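Communiqué de presse
Mai

Foltstead et Plirnetti publient Ollari, une méthode d'évaluation en simulation des politiques de manipulation robotique

Le code, les scènes et les journaux d'essais sont mis à disposition de la communauté scientifique

Le laboratoire Foltstead et la société Plirnetti annoncent la publication d'Ollari, une méthode destinée à estimer en simulation les performances d'une politique de manipulation avant son déploiement sur un bras réel. La méthode a été mise au point par l'équipe Manipulation de Foltstead, sous la direction de Fergus Lamont, et intégrée au simulateur Plattner, que développe Plirnetti.

L'évaluation d'une politique apprise reste l'étape la plus coûteuse du cycle de développement. Chaque nouvelle version du modèle suppose de remettre les objets en place, de surveiller le bras, de noter le résultat de chaque essai et de recommencer sous d'autres conditions initiales. Les équipes limitent donc souvent leurs campagnes à quelques dizaines d'essais par tâche, ce qui donne des intervalles de confiance trop larges pour départager deux versions voisines.

Les simulateurs existants répondent mal à ce besoin. Un taux de réussite obtenu en simulation s'écarte fréquemment du taux mesuré sur le robot, et l'écart varie d'une tâche à l'autre. Le classement des politiques peut s'en trouver inversé. Les auteurs d'Ollari ont retenu ce classement comme critère principal : la méthode cherche à conserver l'ordre relatif des politiques et fournit, pour le taux de réussite absolu, un intervalle et non une valeur unique.

Principe de la méthode

Ollari procède en trois étapes. La première est un recalage cinématique et dynamique du bras simulé, effectué à partir de trajectoires libres enregistrées sur le bras réel. Les frottements articulaires et les retards de commande sont identifiés séparément pour chaque axe.

La deuxième étape porte sur les contacts. Les coefficients de frottement et les masses des objets sont traités comme des variables aléatoires, dont la distribution est ajustée sur un petit nombre d'interactions réelles : poussée, saisie, dépose. Pour chaque essai simulé, un jeu de paramètres est tiré de cette distribution et conservé jusqu'à la fin de l'épisode. Les auteurs ont écarté le tirage à chaque pas de temps, qui introduisait des discontinuités de force lors des saisies prolongées.

La troisième étape concerne l'observation. Les politiques testées reçoivent des images rendues dont l'éclairage, la direction des ombres et la position de la caméra varient d'un essai à l'autre. Un score de sensibilité visuelle est calculé en comparant les actions produites pour un même état physique sous plusieurs rendus. Lorsque ce score dépasse un seuil fixé à l'avance, l'essai est signalé dans le rapport et comptabilisé à part.

Résultats

La validation a porté sur 11 politiques, entraînées avec des architectures et des volumes de données différents, et sur 26 tâches de manipulation sur table. Au total, 1 472 essais réels ont servi de référence. Aucun d'entre eux n'a été utilisé pour l'ajustement des paramètres de contact, qui repose sur un jeu d'enregistrements distinct.

L'ordre des politiques obtenu avec Ollari coïncide avec l'ordre mesuré sur le robot pour l'ensemble des tâches de poussée et de dépose. Des inversions subsistent dans quatre tâches, toutes liées à l'insertion de pièces à faible jeu. Les auteurs attribuent ces écarts au modèle de contact, qui approche les surfaces par des volumes convexes et restitue mal le coincement d'une pièce dans son logement.

« Nous avons choisi de publier les tâches où la méthode se trompe au même titre que les autres », indique Fergus Lamont. « Une équipe qui travaille sur l'insertion doit savoir que le classement n'est pas fiable dans ce cas. Pour les tâches de transport, elle peut s'en servir dès maintenant pour écarter les versions les plus faibles et réserver le temps machine aux autres. »

Scènes de référence 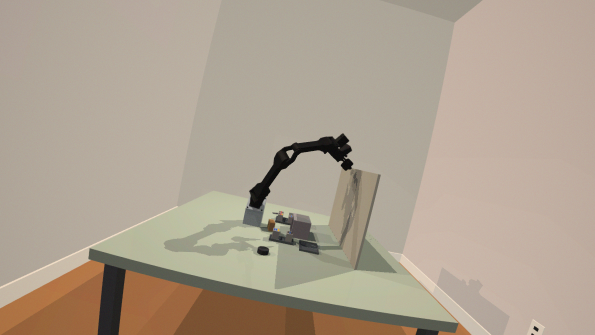
La composition des scènes fait partie intégrante du protocole, au même titre que les paramètres physiques. Chaque scène est décrite par un fichier qui fixe la géométrie du poste, les objets et les plages de variation autorisées. Le poste sur table à plateau vert pâle réunit ainsi des volumes de formes simples, dont un cube gris, un petit cylindre brun et un disque noir, et un panneau plan dressé sur le côté droit, au-dessus du bord supérieur duquel le bras noir vient placer sa pince. Une telle disposition impose à la politique de tenir compte d'un obstacle haut et mince en plus des objets bas. Les ombres portées du bras et du panneau occupent une part notable du plateau ; elles entrent dans le calcul du score de sensibilité visuelle.

Les plages de variation sont volontairement étroites dans la configuration par défaut. Les utilisateurs peuvent les élargir, mais les résultats ne sont alors plus comparables à ceux de la publication. Le rapport généré par Plattner mentionne dans ce cas la configuration employée et l'empreinte du fichier de scène.

Limites

Ollari ne traite ni les objets déformables ni les liquides. La méthode a été validée sur un seul type de bras à base fixe, et son transfert à des plateformes mobiles n'a pas été étudié. Le recalage initial doit être repris après tout changement de préhenseur.

Disponibilité

Le code d'Ollari, les fichiers de scène et les journaux des essais réels et simulés sont accessibles depuis la page du projet sur le site de Foltstead. L'utilisation de la méthode requiert la version 4 de Plattner. Les paramètres identifiés pour le bras de référence sont fournis avec la distribution, accompagnés du script de recalage.

Contact presse
Foltstead, service de la communication scientifique
Les demandes d'entretien avec Fergus Lamont sont à adresser à ce service.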